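How to share a test bench with the robot arm

At our Brernville shop the plug test of power strips was done by hand until last December. One person made 32 insertions per strip, and after a shift the thumb was hurting. Now the arm does the pushing and the person holds, guides and decides. These are the steps we teach to new colleagues.

Step 1. Prepare the strip

Lay the strip flat on the table, diagonally, with the sockets up. Close your sleeves at the wrist. Set the speed to 16 percent in the Pivby program.

Step 2. Guide the first plug

Keep one hand on the end of the strip so it can not slide. With the other hand hold the plug under the gripper and guide it while it goes into the socket.

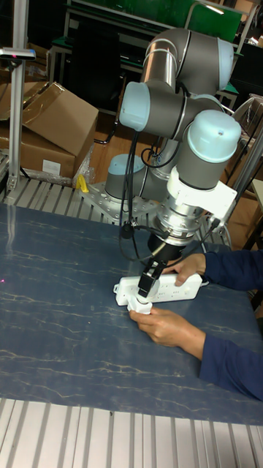
Step 3. Let the arm continue

Take both hands away, then press Start. Stay near the stop button for the first 3 sockets.

Step 4. Write the result

The arm gives a force value, but you judge if the fit is good. Fatemeh Parsa, our line leader, asks that we change places every 30 minutes, because watching makes tired in a different way than pushing.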